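Gripper Trials, November
Posted in Workshop / Galleries

We spent most of November finding out which of three grippers deserves to stay bolted to the arm. The contenders were the Murik two-finger, the Inga soft cup and the Panum adaptive, which costs more than the other two put together and comes in a nicer case. Fredy Ospina ran the trials. I held the clipboard and offered opinions, most of which were not written down.

The rules were simple. Each gripper got the same arm, the same controller and the same wrist camera, and a set of household objects that none of the makers had picked. Fingers were swapped only when they broke or when Fredy lost patience. Those two events are logged separately.

The Inga went first and was lovely with anything round. It will hold a plastic lid all afternoon. Give it a sock and it gets the look of a man handed someone else's baby. We dropped it from the cloth rounds after a morning of this and moved it to cups and jars, where it has been insufferable ever since.

Cloth is where the money is, or at least where our complaints come from. A block stays the shape it was when you planned the grasp. A cloth has its own ideas, and most of them involve folding under itself just as the fingertips arrive. On a fabric tabletop it gets worse, as the fingers are happy to pinch the wrong fabric and pull with real conviction.
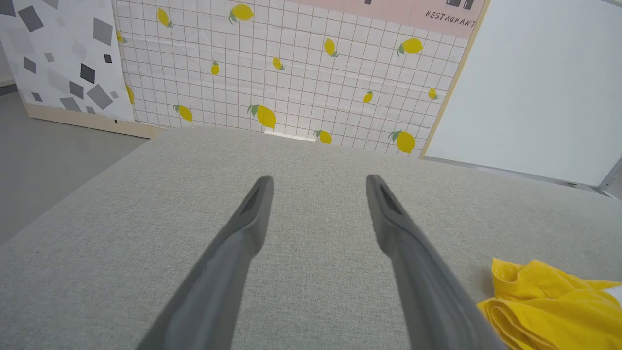 Approach angle made more difference than any of the settings we argued over. Coming straight down, the Murik tended to push a fold flat and then close on nothing. Tilted, it could get one finger under an edge and bring the other over to meet it. Fredy found this by accident while trying to fix something else, and has since been describing it as a method.

The wrist camera was the other surprise. We had planned to lean on an overhead view and treat the wrist as a spare, and by the second week it was the other way around. From up high you know where the cloth is. From the wrist you know where the fingertips are in relation to it, and that was the part we kept getting wrong. The price is that anything off to one side drops out of view the moment you commit, so we slowed the last stretch of the approach and put up with the wait.

For the record, the scores. The full run was 900 grasps across all objects, 400 of them on cloth. The whole lot produced 652 clean lifts, counting a lift as clean only if the thing was still in the air when the timer said so. We broke 4 fingertips. The Arnorel controller froze on two evenings, both times just after someone had praised it.

The Panum won on paper. It also needed recalibrating every time it was taken off and put back — a small chore in the manual and a long one at nine in the evening. The Murik stays on the arm for now. The Panum is back in its case, which really is very nice.

Next up: longer fingertips for the Murik, and a rematch with the sock.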